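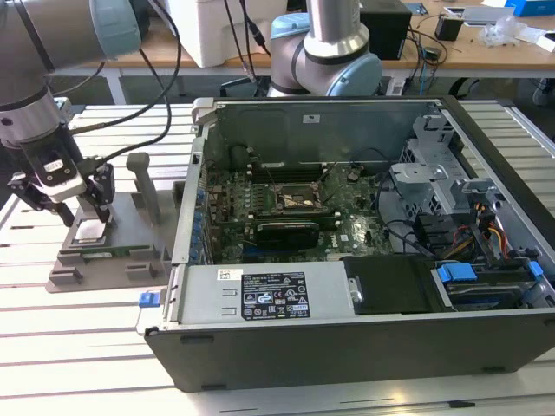
Desktop case on its side, panel off
Ticket 145 — Parish newsletter prints with the wrong page numbers

Hello Welington, and thank you for being so patient with us. I've read your whole message twice, and the good news is that none of your articles are lost. Fulerance is taking its page count from the March issue, so everything after the cover is out by two. 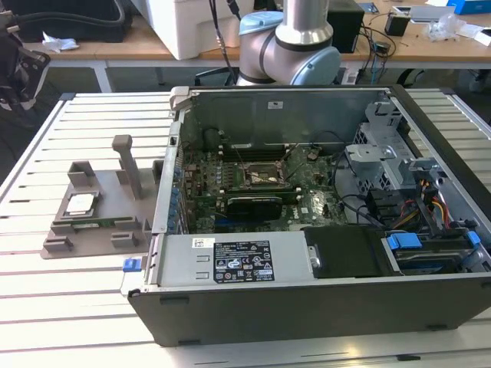
Page 2
Please open the newsletter, go to Layout, then Numbering, and untick "Carry on from last issue". Save it under a new name — I'd hate for you to lose that lovely piece on the allotments — and print one test copy at 100 per cent.
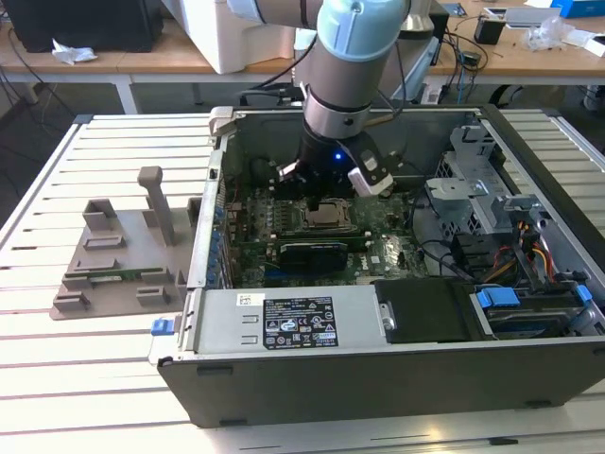

Matubbar, 14 September 2026
Welington Rocha replied that the inside pages are now right, but the back cover still has a number on it, and it sits on top of the bus timetable. I've asked him to click on the back cover, choose Page Style and pick Plain. If the number stays put, he can send the file through Inbridge and I'll gladly go over it myself.
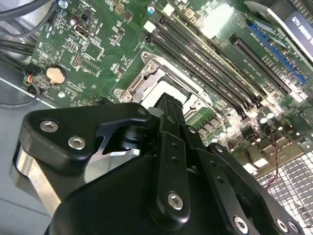 Motherboard in an open case
Status: waiting for customer. Back cover still to be checked.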